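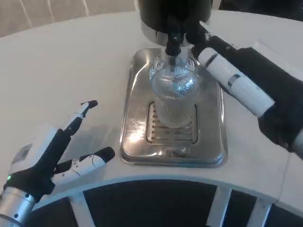
3. Descalcificar la cafetera (versión para la cocina de la oficina)

Aviso antes de empezar: esta parte la escribí yo, Modupe, después de descalcificar la nuestra más veces de las que me gustaría. El manual de fábrica le dedica media página y se salta justo lo que a mí me costaba, así que aquí va con calma. ¡Y con café al final, prometido!

Qué necesitas tener a mano:
Un sobre de descalcificador Losura (o el que uses, pero lee la dosis)
Un litro de agua del grifo
Una jarra donde quepa todo lo que va a salir
Un paño viejo

Nota: yo no uso vinagre. Lo probé un agosto entero y el café de la mañana sabía a ensalada. Si a ti te funciona, adelante, pero enjuaga el doble.

1. Apaga la máquina y déjala enfriar del todo. Yo me voy a contestar correos mientras tanto.

2. Vacía el depósito y quita el filtro de agua, si lleva. Este paso se me olvidó la primera vez y tuve que tirar un filtro nuevo (todavía me duele).

3. Disuelve el sobre en el litro de agua, remueve hasta que no queden granitos y llena el depósito.

4. Pon la jarra debajo de la salida y enciende. Entra en el menú, busca Mantenimiento y luego Descalcificar. En la nuestra hay que mantener pulsado el botón hasta que parpadee; si lo sueltas antes te hace un espresso de descalcificador.

Precaución: no bebas nada de lo que salga durante el ciclo, y no dejes tazas limpias cerca, que alguien las coge. Yo pego un papel en la puerta de la cocina.

5. Deja que salga más o menos la mitad y pausa el ciclo un cuarto de hora. El producto necesita ese rato para trabajar en la cal.

6. Reanuda hasta vaciar el depósito. Tira el líquido por el fregadero con el grifo abierto y seca las salpicaduras enseguida, sobre todo si tienes encimera de mármol, que se marca con nada.

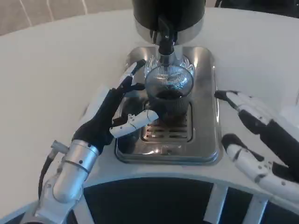
7. Enjuaga el depósito a mano, llénalo con agua limpia y pásala entera. Repite. Osaze, que en casa es el impaciente, dice que con una vez basta; yo le hago siempre la segunda y noto la diferencia.

8. Vuelve a colocar el filtro y prepara un café corto. Ese primero yo no me lo tomo, lo uso para ver si el chorro cae recto y sin escupir. El segundo ya es tuyo.

Si la luz de aviso sigue encendida: apaga, desenchufa tres minutos y vuelve a encender. Si ni por esas, repite desde el paso 3 con medio sobre.

Cada cuánto: con agua dura, nosotros lo hacemos cada 100 cafés. El contador está en el menú Información (la última vez que miré marcaba 437, y sí, nos habíamos saltado alguna). Apunta la cifra en la hoja de la nevera cuando termines, por favor, que luego me toca adivinar.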